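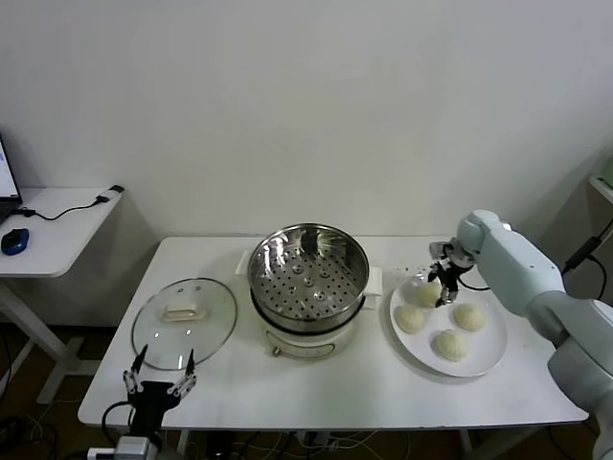 A robot arm reaches for one of the four buns on the plate.

Can a Robot Make Your Lunch?

Think about the last chore you did at home. Maybe you set the table or put away your socks. You probably didn't have to think very hard. For a robot, a job like that is full of hard parts.

Robots have worked in factories for a long time. A factory robot may do the same move all day, and the parts it picks up are always in the same spot. A kitchen is different. Cups get moved. Somebody leaves a spoon in the way. Food comes in all shapes, and a lot of it is soft.

Why soft food is tricky

Pick up a bun and your fingers can feel how hard they are squeezing. If you squeeze too much, you get a flat bun. If you don't squeeze enough, you drop it. Many robot hands can't feel much at all, so the robot has to use its cameras to work out where to put its fingers and when to close them.

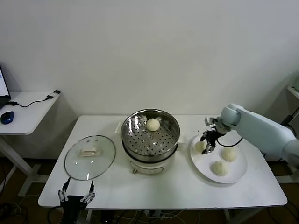
Steaming buns is a good chore for testing robots. The steps are easy to say: take a bun from the plate, carry it over, put it in the steamer, and go back for another. Each step can go wrong. The robot has to notice that the steamer has a rim and lift the bun high enough to clear it. It also has to leave room for more. With one bun in the basket and three on the plate, the robot needs to find an open place for each one that is left. Then there is the lid. A clear glass lid is hard for a camera, which may see the table right through it.

So, can robots do chores yet?

Some of them, some of the time. Robot vacuums clean floors in many homes. Folding shirts, loading a dishwasher and cooking are still mostly jobs for people. A robot might get a chore right 80 times out of 95. That sounds good until you picture the other 15 times on your kitchen floor.

Try it yourself

Put on thick oven mitts and move 4 marshmallows from a plate to a bowl. Now try it with one eye closed. Did you squash any?

Words to know

Gripper: the part of a robot that grabs things.
Sensor: a part that lets a machine see, hear or feel.

Written by Jerome Lumanlan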